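Home | Stories | Gear | Archive | About

Filed under: Flash Fiction, Camera Bags & Straps

The bag came on the late bus from Drodness. A Furkero, the long padded one, zipper at both ends. She'd wanted it since December. Paid too much – didn't care.

Tripod first. Legs in, head in, zip. It fit. Barely. Then something in the side pocket, flat and stiff. A strip of negatives, in a sleeve. Not hers.

She held it up to the kitchen bulb. A pier. A dog. The same pier again, no dog.
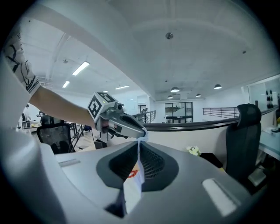
Mo Haskett

Used, then. The ad had said new. She read the reciept again – Bradeo Camera, final sale, up to 21 days for store credit. Fine print. Always fine print.

She could send it back. Should. But the pier bothered her. She knew those railings, the bent one near the end. Miah Point, before the storm took it out in 2000. She'd stood there at nine years old with a plastic camera and no film in it.

Two frames of the pier. She looked untill her arm hurt. In the second, very small, somebody by the bent railing. A kid. Something held up to its face.

She put the strip back in the pocket. Pulled the zipper from one end, then the other – they met in the middle. Then she got her coat and her keys and took the tripod down to the water.

2 comments | Share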